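Hurnwood House Price Notes 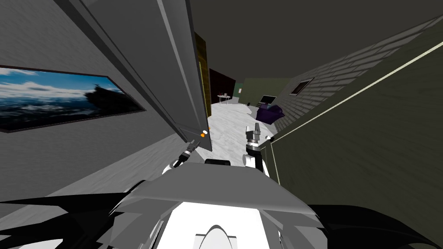
A table of 315 asking prices for homes in the Hurnwood area, typed up from listings by Nerea Arroyo and checked in part by Constanza Painemal. Please read the rest before you put any of it in a chart.

What the numbers are

Asking prices. A seller can ask for anything. We have sale prices for only 61 of the homes, and those lean toward the Doucette side of town, where the county office answers its mail.

Columns

id, street, area, beds, sqft, ask, sold, note

The sqft column is whatever the agent wrote. Two agents measured the same house on Brenden Street and came up over 200 square feet apart. Both figures are in the note field. I don't trust either.

"Hallway counted as living space" appears in the notes when the listing said so. Most don't say.

Known problems

Homes listed twice under different agents may still be in there. Blank beds means unknown, not zero. April is thin.

What people want to use it for

Someone at Skimel asked if this shows that prices are rising. I doubt it shows that. It might show that agents got bolder, or that bigger homes came up for sale.

License

Use it freely, with credit. If your result depends on the sqft column, please say so where readers will see it.

Fixes

Send the row id and a source. "I live nearby" is not a source.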